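Home > Questions > Home & Storage > Bags

Where do you keep tote bags by the stairs?
Asked by Keabetswe Mathebula, November 25, 2022

Bags keep piling up at the bottom of our stairs. Blue fabric one is the worst, it folds but then the strap flops out and catches on stuff. Dont want hooks in the wall panel. Wood floor, wooden handrail, not much space. Ideas?

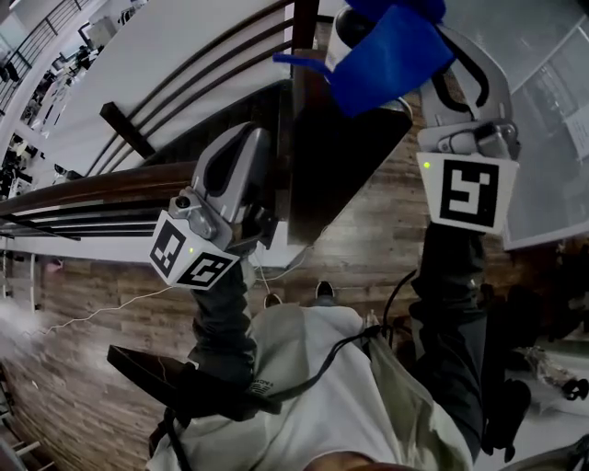 Photo: Keabetswe Mathebula

Edem Dankwa
Not on the handrail!! Mine slid off and I stepped on it coming down. Fold it in thirds, strap goes in FIRST, then roll. Stays shut if you tuck the end in. I have 5 of them in a shoe box on the closet shelf.

Riaan Lekota
just get a basket

Zachary Perron
Basket is fine but keep it off the bottom step. We got a narrow bin from Flatska, fits next to the post, bags stand up in it like files. Felt pads under it or it will scrach the floor. Had ours since October, no complaints so far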